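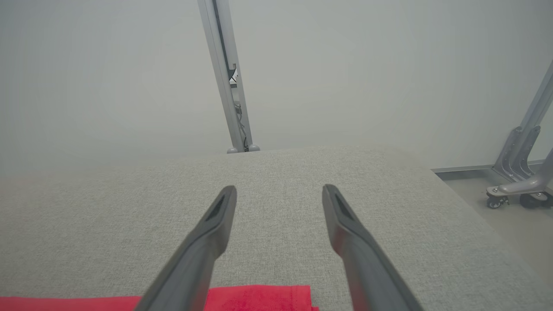 Stedenix wrist camera fault

The Stedenix wrist camera fault was a calibration failure that affected the textile handling cell operated by Unberg at its Ditberg site. It caused a two-finger gripper to close short of its target, or to press into the work surface, while the control software reported normal operation. The fault was identified after an incident on December 16, 2019, in which a gripper finger was driven into the padded table and the arm continued to push against it until an operator used the emergency stop. There were no injuries. The event is usually discussed as a case of silent calibration drift, a class of fault in which a robot's measurements become wrong without any sensor having stopped working.

Background

The Stedenix cell was built to pick up, spread and fold small cloth items such as towels and wiping rags. The arm carried a parallel gripper with two tapered fingers and a small camera mounted close to it, so that the fingers were always in the camera's view. The control software used the camera to find the edge of a cloth and to estimate how far the fingertips were from the table.

The table was covered with a woven fabric over a padded layer. The covering had been chosen during early trials, when a bare metal top allowed the fingertips to skid and made thin cloths hard to pinch. A soft surface let the tips sink slightly beneath the edge of a cloth before closing. It also meant that light contact with the table was part of every pick, and the contact threshold in the software was set higher than it would have been for a rigid surface. This setting later proved important.

The distance between camera and fingertips was measured once, at installation, and stored as a fixed offset. A bracket held the camera to the wrist with two screws. The installation manual called for the offset to be measured again whenever the bracket was removed, but gave no interval for routine checks.

The incident

On the day of the incident the cell was running a folding sequence under the supervision of Horácio Calado, the shift operator. The first picks of the afternoon were completed, although the log shows that 5 of them needed a second attempt. Repeat attempts were common with soft goods and did not raise an alarm.

During a later pick the arm moved down toward a cloth lying close to the near edge of the table. The software placed the table surface 6 millimeters lower than it was. The left finger met the padding, compressed it and stopped against the board underneath. Because the measured force rose slowly through the padding, the contact monitor treated the first part of the movement as ordinary pick contact. The arm went on pushing for several seconds. Calado noticed that the wrist had begun to tilt and pressed the emergency stop.

The finger was bent at its base and was replaced. The fabric covering was torn in one place. The cloth was undamaged.

Investigation

Unberg asked the engineering firm Bensaid to examine the cell. The work was led by Armindo Rebelo, whose report was completed the following March.

The report found that one of the two bracket screws had worked loose, allowing the camera to rotate slightly on its mount. The images remained sharp and arrived on time, so none of the software's health checks failed. The fingers had shifted position in the picture, but the software did not look at them. It masked out the part of the image where the fingers were expected to be and discarded it before any further processing.

Rebelo described this as the main design weakness. The fingers were the one object whose true position was always known, and comparing their expected and observed positions would have revealed the fault well before the collision. Stored images showed that the shift had developed gradually over 10 working days.

Two contributing causes were also listed. The first was the contact threshold, which did not take into account how quickly force was rising. The second was the handling of repeat attempts – these were recorded one by one but never added up, so a rising trend could not be seen from the operator's screen.

Changes made

The bracket was redesigned with locating pins, and thread-locking compound was specified for its screws. A fingertip check was added to the start-up routine: the gripper opens over a clear part of the table, the camera records the position of both tips, and the cell refuses to start if either tip is outside its permitted zone. The same check is repeated after every emergency stop.

The single contact threshold was replaced by two limits, one on total force and one on the distance traveled after first contact. The second limit was set at 5 millimeters. Repeat attempts are now shown as a running figure, and a high rate prompts the operator to carry out the fingertip check by hand.

The padded surface was kept. Bensaid had considered a return to a rigid top but concluded that it would reduce picking performance and would have hidden the same fault in a different way, with failed grasps in place of deep contact.

Remaining questions

The report did not establish why the screw had loosened. Vibration during fast return movements was considered the most likely cause, but tests on a second wrist assembly did not reproduce it. Rebelo also noted that the fingertip check cannot separate a moved camera from a bent finger – both produce the same displacement in the image, and an operator must inspect the gripper to tell them apart.

See also

Hand-eye calibration
Emergency stop
Robotic handling of textiles
Sensor drift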